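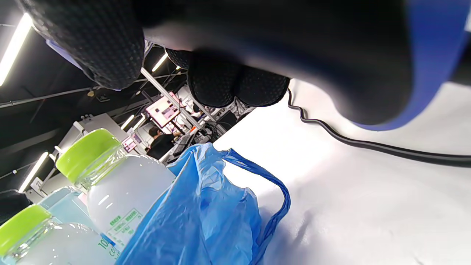
Hi all, Eun-seong Min here from Natomlow, and I get to share some news I've been sitting on since December. Our hand-held gripper kit, the Na, is going on sale! You hold it, you do the job yourself, and the recordings go toward teaching a robot arm to do the same job later. The finger pads are black and covered in fine raised dots, and we spent a silly amount of time on that pattern (my partner in crime Jong-dae Choo has a drawer full of the rejects). We like to work with ordinary stuff, so it's clear water bottles with lime-green caps and a crumpled blue plastic bag on the table, the kind of thing you'd find in any kitchen.

**What you get**

The Na comes with the gripper, a cable, a spare set of pads and our Flultarport software, which sorts your recordings and flags the duds. Setup took our first testers in Stumton nearly 50 minutes, and most of that was finding a free desk. We've rewritten the guide for them.

"I wanted something you could pick up without reading a manual first," says Jong-dae. "Thin plastic was the hard part. I'd still call it the hard part, but I enjoy it now."

**Price and orders**

The kit is $2805, and extra pads in your choice of colour are $42 a pair. Orders open 17/02/2021 through our Stumton office, and pick-up can be organised there too. Come and have a go if you're nearby, we'd love to meet you!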